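2019-06-18

Home late, feet sore, and I want to get this down before I talk myself into being reasonable about it.

They had us all into the training room after first shift to hear about the cell. We call it the cell now because the man from Gravov calls it that. He had slides. He had a slide with a stopwatch on it and a slide with a person stretching her arms over her head, which I suppose is what we will all be doing once the arm takes over the inserts. More time for higher-value tasks. I wrote that down on the back of my parking slip so I could ask what they were. I asked. He said it would depend on the site. Heike Baumgart from planning said there would be a list by the end of the month. There was going to be a list in April too.

For whoever reads this when I am old (me, probably): inserts means the little parts that go into the baskets before the baskets go into the cartons. I have done inserts, on and off, for nine years. It is dull work and I have never said it wasn't. You pick up the basket, turn it so the rib faces you, seat it on the block, press, check, next. A good shift on the Godinho order is 1,000. My best ever was better than that but I had a cold and didn't talk to anyone.

The rate for the arm is supposed to be 2,000 a shift. The number was in very large type. Somebody near the back asked if that was a number it had reached or a number it was going to reach, and the Gravov man said it was a validated number, and then it came out bit by bit that validated means they ran it on the computer. So the 2,000 is from a drawing of a room. In the drawing the baskets never come in with a bent rib, and the carton of blocks is never at the other end of the building under a pallet of something for Moreck.

I looked hard at that drawing, they left it up the whole time he was taking questions. There is a tidy table with a blue mat, a big white arm over it, and another arm, gray, on a black stand off to the left. And a shelf on the wall with not one thing on it. I have never seen an empty shelf in our building in my life. Wood floor, a rug under the table. A rug! We can't have so much as a rubber mat at station four unless safety signs it off, and it took me most of a winter to get mine. No chair either, and no person. I know it's only meant to show the arm. Still, I kept looking for where I would stand.

I asked that as well. Where does the operator stand. He said the operator would be "around the cell" and would look after more than one. So I said, looking after how, and he said feeding it, clearing it, starting it again. In other words I would carry things to it and pick things up after it. I have trained two people to do inserts and both of them were trusted to fetch their own blocks by the second week.

To be fair, since I promised myself I would be fair in this notebook. My wrists. They hurt most of last year, and the doctor told me plainly what was doing it. If a machine wants to press the same spot all day it is welcome to it. I said so to Heike at the coffee machine afterward and she looked so relieved that I felt bad about what I said next, which was that I would like to see in writing that the hours stay the same. She said no one has talked about hours. I said that was what I meant.

She did tell me a bit more than was in the slides. The test run they did over at the other building, with the real arm, got 525 in a shift. She said it like it was a secret and then said it was early days and they were still teaching it how hard to squeeze. I believe that. Squeezing is most of the job. The baskets have some give in them and the cheap ones have a lot, and you learn it in your fingers and couldn't tell anyone how. I would like to know how they are going to tell the arm. She said it learns by trying, thousands of times, in the drawing, where a crushed basket costs nothing. That part I found interesting, I will admit it. I went through a carton of 100 my first morning and ruined a good part of it, and they cost plenty, as I was told at the time.

But does it learn the sound? There is a click when it seats right and a sort of duller click when it hasn't, and half my checking is listening. Heike wrote that down. She may have been being polite.

After the meeting we went back to the line and everyone was in a mood. The young ones are mostly for it. They think they will get to program the thing. Maybe one of them will. Last time, with the Grinditent labeler, one person got sent for the two-day course and then he left, and ever since then we have run it by turning it off and on. It still puts labels on crooked when the room is cold. The slide for that one had a stopwatch too, I am nearly sure of it.

What I mind, if I try to put my finger on it – the talking. Inserts is the one station where two people sit across from each other. You can do it and talk. I heard about three weddings and a divorce over that table. Walking from cell to cell with a cart, I don't see who you would talk to.

They want names for the first group by next week. I haven't put mine down and I haven't said I won't. If I'm in it I can at least see the real number every day, and write it here next to the other one.

Must soak the blue shirt. Call about the gutter. Heike sent the drawing around to all of us tonight, so I am sticking it in.

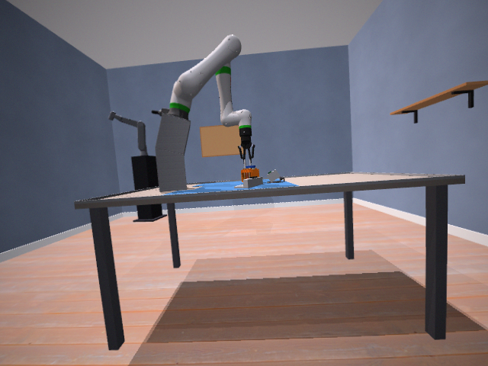
Heike Baumgart's list, when it comes, goes on the next page.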